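怎么从零开始做一个街坊食物包（给想动手又不知道从哪儿下手的朋友）

2023年2月27日更新

去年冬天开始，后台老有人问我，你们Plistdale那个食物包到底是怎么弄起来的，要不要注册，钱从哪儿来，东西放哪儿，谁来送。一条一条回实在回不过来，而且每次回的都不太一样（我自己翻记录都觉得前后矛盾），干脆写一篇长的，以后有人问我就丢链接。

先交代一下规模，免得大家期望太高。我们送的是Plistdale河西这一片，外加Jesby那几条街，服务的主要是出不了门的老人、照顾病人走不开的家属，还有一些刚出院、家里暂时没人搭把手的街坊。现在固定名单上有13户，两周送一次。就这么大。要是你在的地方有几万人口、想一口气覆盖全城，那这篇可能帮不上你太多，你需要的是一个正经机构和一间仓库。但如果你跟我一样，只是楼里有个老太太摔了腿，你想着能不能每隔一阵给她带点吃的，带着带着发现隔壁楼也有一位，那往下看就对了。

第一步 先找到人，别先买东西

我第一次犯的错就是这个！当时特别激动，跑去买了一大堆米面油，堆在客厅里，然后发现根本不知道要给谁。我只认识楼下那一家。剩下的米放了好久，最后是我自己家慢慢吃掉的，吃到我女儿看见白米饭就叹气。

所以先找人。我用过的几个办法，效果好坏都写出来。

贴告示，效果一般。真正需要的人常常下不了楼，看不见。看见的多半是热心人，打电话来问要不要帮忙，这也挺好，你可以顺手把人家的联系方式记下来。

问药房和小诊所，效果很好。人家不能把病人的信息给你，你也千万别开口要。你要做的是把自己的小卡片留在柜台上，请他们觉得合适的时候递给对方，由对方自己决定打不打这个电话。我们名单上有一多半是这么来的。

问送信的、送水的、修电梯的，效果出乎意料地好。他们敲门敲得多，谁家很久没出来过，心里都有数。还是一样，请他们转交卡片，别打听人家的私事。

卡片上写什么呢？越短越好。我们的是这么写的：我们是附近的邻居，隔周给不方便出门的街坊送一份吃的，不收钱，不用填表，想要的话打这个电话，不想要了随时说一声。就这几句。早先那版我写了满满一面，又是宗旨又是感谢，有位大爷打来第一句话就问我是不是卖保健品的。

第二步 第一通电话怎么打

电话打进来以后，很多人会紧张（你紧张，对方更紧张）。开口要东西这件事对谁都不容易，尤其是一辈子都靠自己的人。所以头两分钟别急着问问题，聊聊天气，聊聊他住的那栋楼，让他知道你就住在附近。

然后要问清楚的就这些：

家里几口人吃饭。
有什么不能吃的，过敏、糖尿病、牙口、宗教忌口，都问。
能不能开火，有没有冰箱，开罐头有没有困难。
什么时间在家、方便有人敲门。
门口有没有台阶、门禁、狗。
万一联系不上，可以打给谁。

不要问收入，不要问子女为什么不管，不要问病是怎么得的。他想说自然会说，有的人送了大半年才跟我们讲家里的事，有的人到现在也没讲过，都没关系。

开不开得了罐头这一条，我要多啰嗦几句。我们早期给一位手抖得厉害的阿姨送了好几个铁罐的豆子，她每次都说谢谢，特别客气。后来Babar Khattak帮她换灯泡，打开柜子，那几罐一个不少地摆在里面。她拉不开，又不好意思说。从那以后，我们给她的全是软包装，撕口还提前剪个小豁。所以这个问题一定要直接问，而且隔几个月再问一次，人的手劲是会变的。

第三步 定一份基础清单

清单别自己坐在家里想。我拿自己的口味列过一版，里面有燕麦、有鹰嘴豆、有全麦饼干，觉得可健康了，结果一半的老人问我这个硬邦邦的东西怎么吃。

现在我们的做法是分成三块。

打底的部分，每户都一样：米或者面条，食用油小瓶装，鸡蛋，豆子或者肉类罐头，几样耐放的蔬菜（土豆、洋葱、胡萝卜、南瓜轮着来），盐和糖隔一次放一回，茶叶。

按人调整的部分：低糖的、软烂的、无麸质的、清真的，谁家要什么写在那一户的卡片上，装包的人照着卡片换。换的时候是真的拿出来换，别加。加来加去，有的包会重得提不动。

最后是一样小东西，随便什么，让人打开的时候高兴一下。这一块是我坚持要留的，也是我们吵得最多的一块，等会儿再说。

关于数量，我的建议是宁可少一点。一个包的重量，以你们当中力气最小的那位单手能提上楼梯为准。我们楼房多，很多没电梯，头几个月大家恨不得把超市搬过去，送完一趟胳膊都抬不起来，第二次报名的人马上就少了。还有，老人家舍不得扔东西，送多了他会硬吃，吃到过期也要吃完，这就变成害人了。

第四步 钱的事

终于说到钱了，我知道有人是直接跳到这里的。

我们第一个月是我和Babar Khattak自己掏的。第二个月在楼道群里说了一声，收到一些零零碎碎的，加起来170块，刚好够买鸡蛋和油。那时候记账用的是一个作业本，后来换成了Dutico的共享表格，谁都能看，只有两个人能改。强烈建议从第一块钱开始就记！哪怕只有你一个人。别等到有人问了再去翻小票，那个滋味我尝过，蹲在地上把一袋子褪了色的小票对着灯看，看到眼睛发花。

表格很简单，几列就够：日期，收进来多少、谁给的（对方愿意署名就写名字，不愿意就写街坊），花出去多少、买了什么，小票照片，余额。每个月底截一张图发到群里，没有人点开看也照发。

一月份我们花了1,198块，是到目前为止最多的一个月。原因很无聊，油涨价了，加上有两户出院回家，头一次要多备些东西。我把这个数写出来，是想让你对花销有个概念，你们那边物价不同，人口不同，别照搬。

怎么筹呢？我试过的里面，最稳的是小额固定。找一些愿意每个月出一点点的人，少到他自己感觉不出来，这样你才能知道下个月能买多少东西。一次性的大额捐助当然也欢迎，去年有一位不肯留名字的街坊一下子给了1,000块，我们高兴坏了，然后差点一个月就花光。Subira Magesa把我按住了，说分着用，于是现在这笔钱单独放着，只拿来填缺口，到今天还没用完。

最不划算的是摆摊义卖。热闹是真热闹，大家烤了蛋糕，小孩子画了画，一整天下来腰酸背痛，扣掉租桌子和买材料的钱，剩的还不如在群里喊一嗓子。当然它有别的好处，我们好几个长期送包的伙伴是那天认识的，所以要是你缺人手，摆一次也值。

要不要注册成正式组织？这个各地规定差别很大，我不敢乱讲，你去问当地管这块的部门，或者找一个已经注册的机构挂靠。我能说的只有一句：只要开始收陌生人的钱，就赶紧去问，别拖。

还有，钱别放在某一个人的私人账户里跟他自己的钱混着。哪怕那个人是你自己，哪怕大家都信你。单开一个户，两个人都能查到，睡觉都踏实些。

第五步 去哪儿买

零售价一件一件买，是最贵的买法。我们现在大部分东西从Jafri拿，那是Jesby街口的一家杂货铺，老板按整箱的价给我们，条件是提前一周下单，不退货。不退货这一条让我学会了怎么列单子！以前我都是拍脑袋，现在会先去看柜子里还剩什么，再去翻每户的卡片，然后才下单。

跟小店谈的时候有几个小窍门。挑人家不忙的时候去，别在傍晚高峰堵着收银台讲你的公益理想。带着写好的清单去，让他看到你每隔两周都会来，是个稳定的客人。不要一上来就要人家捐，先做买卖，做熟了，人家快到期的、包装压瘪了的，自己就会问你要不要。

说到临期的东西，我们的规矩是：离到期不足一个月的，不进包，放在取货点让帮忙的人自己拿。包装鼓起来的、漏的、罐头接缝凹进去的，一律不要，不管谁捐的，不管当面拒绝有多尴尬。你可以收下说谢谢，回头处理掉，但绝对不能送出去。收到家里自制的腌菜、果酱也是一样，我知道那是心意，可是送给身体弱的人，我担不起这个。

第六步 装包

我们在一间借来的活动室里装，长桌一摆，东西按顺序排开，人拿着袋子从这头走到那头。听上去很顺对吧？第一次装的时候乱成一锅粥，大家互相撞，鸡蛋放在最前面，结果全压在袋底。所以顺序是这样的：最重最硬的先放，米、罐头、油；然后是土豆洋葱；再是面条、茶叶；鸡蛋和面包最后，鸡蛋要立着塞在角上。

每个袋子先把那一户的卡片夹上，再开始装。卡片上只写编号和要求，不写名字也不写地址。名字和地址在送货的人手里，装包的人用不着知道。

装完以后换一个人检查，照着卡片念，另一个翻袋子。听起来很笨，可是我们有过一次把普通饼干放进了无麸质那一包里，幸好那家人自己看了配料表。从那次起，再赶时间也要念这一遍。

袋子本身也讲讲。超市那种薄塑料袋不行，上两层楼就勒手，还会破。纸箱看着整齐，可是老人拆完了没地方扔。我们后来用的是厚布袋，送下一次的时候把上一次的收回来。丢总会丢几个的，别计较，有位奶奶把布袋拆了给孙子缝了个书包，我看着还挺美。

第七步 那一样小东西

好，说回我们吵得最多的事。包里要不要放零食？

反对的理由我都懂。钱是有限的，一包膨化零食的钱可以多买几个鸡蛋；老人家血压高、血糖高；再说捐钱的人看见了，会不会觉得我们乱花。这些话在群里翻来覆去讲过很多轮，我每次都是少数派，每次都厚着脸皮继续坚持。

我的想法很简单。一个人半年没下过楼，他吃的每一样东西都是别人替他决定的，而且全是"对身体好"的。他以前会路过小卖部，会站在架子前面犹豫，会给来串门的小孩抓一把。现在这些都没有了。我就想让他打开袋子的时候，摸到一样没什么用处的东西。 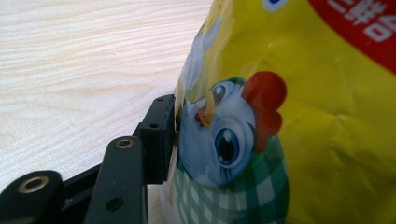
Subira Magesa看完这一段的草稿，给我回了一大段话，她说零食可以放，但是不能由我们来挑，得让人家自己选，哪怕只有两三样可选；她还说家里有外孙的几户跟独居的几户应该分开问，有小孩的要的是能分着吃的，独居的要的是小包装，开了当天能吃完的，不然潮了又舍不得扔。

她说得对，我照改了。现在的做法是每次送包的时候带一张小条子，上面列几样下次能放的，饼干、水果糖、话梅、小包的脆片，也可以写"都不要，换成水果"。打个勾就行，不方便写字的就口头说，送的人帮忙勾。有意思的是，勾"换成水果"的人比我预想的少得多，连群里反对得最凶的那位看了条子也没再说什么。

有糖尿病的、医生交代过要控盐的，条子上的选项要另外印一份，别让人家看着一堆不能吃的东西划叉叉，那也太难受了。

第八步 送

送是整件事里最要紧的部分，也是最容易被当成跑腿的部分。

尽量让同一个人送同一户。换来换去，人家每次都要重新隔着门问你是谁。固定下来以后，敲门的节奏他都听得出来。我送的那一户是一位退休的裁缝师傅，听力不好，我得先敲三下，停一会儿，再打他的座机响两声，他才慢慢挪过来开门。这种事情写在表格里都写不清楚，只有固定的人才知道。

头一次上门最好两个人去，让介绍的人跟着最好。带上证件或者我们自己印的小牌子，隔着门先报电话里约好的那句话。我们跟每一户都约了一句只有双方知道的话，是为了防骗子，这年头冒充好心人的也有。请跟老人反复说明：我们永远不会收钱，永远不会要银行卡，永远不会让他签字。谁来要这些，谁就不是我们的人。

不要随便进屋。对方请你进去，你可以进去，帮忙把重的放到灶台上，坐几分钟。对方没请，放在门口垫子里侧，说两句话就走。有些人那天不想见人，头发没梳，家里乱，他有这个权利。

进了屋也别到处看，更别拍照！我知道有些捐钱的地方喜欢看照片，老人捧着米袋子笑的那种。我们一张都不拍。要给大家交代，就拍小票，拍装好的袋子，拍空了的货架，够了。要是将来你们真的需要讲一讲某一户的情况，去募一笔专门的钱（比如买轮椅），那要坐下来好好谈，讲清楚会登在哪里、谁会看到，写好以后念给本人听，他点头才行，过后反悔了也要马上撤。

送的时候留意什么呢？不用像查房那样，顺便看一眼就好。上次的包动过没有，屋里冷不冷，人说话跟平时一不一样，信箱是不是塞满了。觉得不对劲，先打紧急联系人的电话。敲门不应、电话不接、联系人也说不清楚的，别犹豫，直接报警或者叫急救，虚惊一场也没什么丢人的。我们碰到过一次虚惊，老爷子在浴缸里泡着听收音机，开门的时候一头泡沫把大家骂了一顿，第二次去的时候又给我们塞橘子。

第九步 帮忙的人怎么安排

人手这个事，热情高的时候一堆人，天一冷一下雨就剩几个。我摸索出来的经验是把活切得小一点，再小一点。

"来帮忙吧"这种话没人知道怎么接。"这次装包缺一个负责检查的人，从九点到十点"，马上就有人举手。有的人能开车，一个月只能来一回，那就请他拉货。有的人不愿意跟陌生人打交道，那就请他打电话下单、贴小票。有位街坊自己腿脚也不好，坐在家里给每一户打电话确认时间，她打电话的水平比我们谁都高，能把一个从来不说话的老先生逗得讲起年轻时候跑船的事。

还有件事得提前说清楚：听到的事情不往外讲。谁家领了食物包，谁家儿子多久没回来，出了那扇门就到此为止。我们没有搞什么正式的保密协议，但每个新来的，我都会当面跟他讲一遍，讲的时候收起笑脸。Plistdale不大，话传得飞快，有人因为怕被邻居知道，宁可饿着也不打这个电话。

排班我用的还是Dutico那个表格，另开了一页。送货的每户一行，后面写主送的人和候补的人。候补的人也要提前跟着去过一次，认认门。去年夏天我发烧，临时请Babar Khattak替我，他在那栋楼里转了好久，因为我忘了告诉他门牌上的数字掉了一个。

累了要让人能歇。这话我是对自己说的。有一阵子我连着好几次又装包又送又记账，到后来听见电话响就心慌。后来把账交给别人了，一开始还不放心，偷偷上去检查，被发现了，挨了一顿说。交出去就是交出去了。

第十步 有人要停，有人走了

没人在教程里写这一段，所以我想写。

有人会好起来，能自己下楼买菜了，打电话来说下次不用送了。这种时候特别高兴，我们会多送最后一次，里面夹张卡片，告诉他电话不变，随时可以再打。

有人搬去跟子女住，有人去了护理院，有的说了再见，有的没来得及说。也有人过世。第一次遇到的时候我完全不知道该怎么办，包已经装好了，就放在我脚边。送那一户的伙伴在活动室里坐了一个下午，我们陪着她坐，谁也没怎么说话。那一包后来由她做主，给了同一层楼的另一家。

所以现在我们有一个不成文的习惯，谁负责的那户走了，他可以歇多久都行，也可以从此只装包不送货，不用解释。名单上空出来的位置不着急补，等下一个电话来了再说。

家属有时候会打电话来道谢，或者想把没吃完的东西还给我们。还回来的我们不再送出去，跟家属说留着招待亲戚吧，别让他们再跑一趟。

几个常被问到的零碎问题

有人问对方明明经济条件不差，要不要继续送。我的态度是送。我们看的是能不能出门、有没有人帮着买，钱是另一回事。有一位先生自己会往布袋里塞钱还给我们，我们照单记进账里，他高兴，我们也高兴。

有人问遇到挑剔的怎么办。嫌米不好，嫌胡萝卜小，嫌来晚了。记下来，能改的改，改不了的直说。我反而更担心从来不挑的人，前面说过的那几罐豆子就是例子。

有人问能不能送现成的热饭。能，但那是另外一套规矩了，厨房、健康证、保温，还有当天必须送到，我们没有这个条件，没做过，就不瞎指导了。

有人问下大雪送不送。人的安全排第一，所以我们每户家里都放了一个备用的小包，里面是能直接吃、不用开火的东西，天气不好的那次就请他先动那一包，下次再补上。备用包每半年换一遍，这个最容易忘，请写在日历上。

有人问孩子能不能参加。能啊，装包那天来，写卡片也行。我女儿现在负责剪小豁，就是软包装上那个撕口，剪得比我齐。上门的话，还是等大一点，并且提前问过那一户再带去。

还有人问我卡片和每户情况表的样子，想直接拿去用。随便拿，到Jafri门口的公告板上就贴着空白的，住得远的给我留言，我发给你，用的时候记得把电话换成你们自己的（真的有人没换，我接过隔壁镇打来的电话，聊了好一阵才发现）。

下次我想写写怎么跟社区借场地，那个活动室是磨了很久才借下来的，钥匙的事情就能写一大篇。等我把下周的单子下完再说。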